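The Arm in the Downstairs Bathroom

1. Sedgwick

My grandmother's house in Sedgwick had a downstairs bathroom that no guest had used in years, and in October, with her blessing and a promise to put everything back, I moved the workbench in. I say workbench, but it was an old door on two filing cabinets, set across the hall so that one end of it poked through the bathroom doorway like a cow looking into a kitchen. The garage would have been the sensible place. The garage had no heat, though, and my grandmother said she would sooner step over wires than hear me coughing until spring.

I was building an arm. I had been building it for so long by then that she had stopped asking what it was for and started asking how it was, the way you ask after a cousin who has been poorly. The shoulder came out of a Niruswood kit I bought used, missing its manual and most of its screws. The wrist was my own work, printed on the machine at the shared shop over the hardware store, and printed again, and then printed once more after I left the second one on the dashboard of the car in the sun. The little motors were Lurkonano motors, which were cheap, and which sang. They had one note for going up and another for coming down, and if you stopped them halfway they held a sort of thin, worried hum until you let them rest.

My grandmother could hear it from the upstairs landing. "He's stuck again," she would call down. It was always he, from the first day, and after a while I gave up and said he too.

She was the one who called him Harik. There had been a Harik on the farm where she grew up, a mule, dark as a stove and every bit as warm, she said, if he took to you, and he would carry anything you asked him to as long as you let him look at it first. I told her the arm couldn't look at anything. She was peeling potatoes at the time, and she thought about it for the length of a whole potato.

"Well," she said, "then I wouldn't carry anything either."

So I bought a camera, the smallest one I could find, and spent the better part of a week working out how to fasten it down by the gripper so that its cable wouldn't catch each time the wrist turned. It used up a good deal of tape. It used up the clip from a desk lamp, too, and a rubber band that had come around a bunch of asparagus, and I want to give the asparagus band its due, for it held longer than the clip did.

2. What he saw

It was 11 at night when I got the first good connection. My grandmother had come down in her robe with two cups of the tea she makes, the kind that is mostly honey, and she set mine on a filing cabinet and stayed. I think she had heard a new note in the motors. I turned the laptop so we could both watch, and asked Harik to lean out, and he leaned, humming, one note and then the other, and the screen went gray and then pale and then settled.

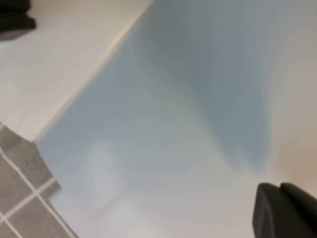

3. The looking

"Is that the lake?" my grandmother said.

I put on my glasses, though they were no help, as the blur belonged to Harik and not to me. She had a point. There was a lot of soft blue in it, powdery in one part and deeper in another, going off to silver toward the bottom, with a bright smudge you could have taken for the sun behind cloud. Over on the right it warmed up to a peach color, like evening. If you had told me it was weather I would have believed you, except for the gray tiles in the corner with their white grout, as crisp as a page of arithmetic.

"It's the bathroom," I said.

"I know it's the bathroom, I've been mopping that floor since before you were born. I asked what he thought it was."

I started to explain that he didn't think it was anything. I had a speech for this, and it was a good one, and I'd given it to people at the shared shop and once to a man who only wanted to know if the chair next to me was taken. But she had pulled the step stool over and sat down on it with her tea in her lap, leaning in close to the screen, and I could see that she was going to wait for a better answer than that, so I looked again.

"I suppose," I said, "it's the first thing he's ever seen. So it would have to be everything."

She nodded, as though I'd told her the price of eggs and it had been fair.

"And that's his hand," she said, and put her finger to the black shape down in the corner, with its two low humps. "He can see his own hand. That's how you start, you know. You lay on your back in that front room and looked at yours for a whole summer. We thought there was something the matter with you."

I hadn't known that. I had heard a great many stories about myself in that house, over a great many bowls of soup, and somehow that one had never been served.

There was plenty wrong with the picture, of course. The focus was hopeless, and the whole view hung on a tilt, and I had a notebook open beside me where I had meant to write down all of it. I had set myself a list of 12 jobs to get through before the first snow. Focus was the fourth. The fifth was to have him pick up a cup, and I had been quite stern with myself about reaching the cup. I'd spent 3,000 dollars by then, which my grandmother knew, and then it was nearer to the 4,000 I had sworn I wouldn't touch, which she also knew, having found the receipts under the bread box where I had hidden them.

I didn't write anything. I moved Harik a little to the left, and the blue slid away, and then a little to the right, and it slid back. My grandmother made a small sound each time, the sound she makes at fireworks. The tea went cold in my cup and she drank it for me.

"Let him look a while," she said when I reached for the switch. "He's only just got here."

So we left him on. I walked her up the stairs with my hand under her elbow, past the landing and the picture of the farm, and she stopped at her door to listen. Down below us the motors were holding still, humming that thin hum of theirs, though it seemed to me they sounded a bit less worried than usual.

"In the morning," she said, "show him the kitchen."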